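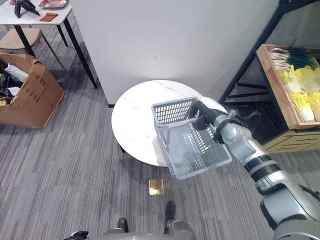
Storage forum > Plastics > Baskets splitting at the rim

plema_56
We issue plastic baskets for stock picking at Fletdale. Since May the rims have been splitting near the handle pivot. Load is 3 kg at most. Has anyone compared polypropylene with clear polycarbonate for this?

ElifNazC
Polypropylene. It flexes and takes repeated bending well. Clear grades are stiffer and tend to crack at moulded corners, particularly after strong alkaline cleaner. What are you washing them with?

plema_56
Cloteck degreaser, machine at 80 degrees. Clear mesh type, handle folds inside:
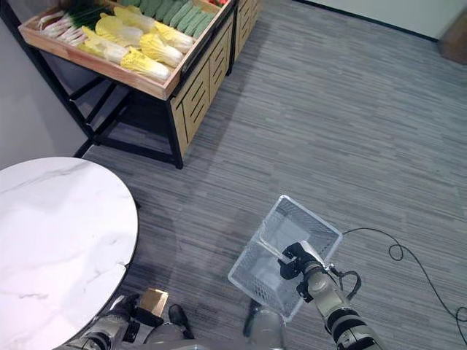

Re: Baskets splitting at the rim - wash temperature

ertürk_fan
80 is too hot for most of them. Drop to 56 and check the cleaner's data sheet for polycarbonate.

ElifNazC
Disagree on temperature. Polycarbonate softens well above 80. The alkali is the problem, and heat only speeds it up. If they are styrene, then yes, 80 is too hot.

ertürk_fan
He hasn't said what they are. Look for the recycling mark on the base: 5 is polypropylene, 6 is styrene, 7 is "other" and tells you very little.

plema_56
Base says 7. We have 461 of them, so replacing the lot is not popular.

x_medrano
We changed to translucent white and kept the same wash. Over a year in, no split rims. Stock is harder to see from the side - the pickers complained for a week. 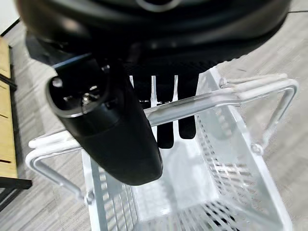 White basket, from above.

ertürk_fan
One site, one wash line. Not much of a test.

x_medrano
Agreed. Try a dozen before ordering.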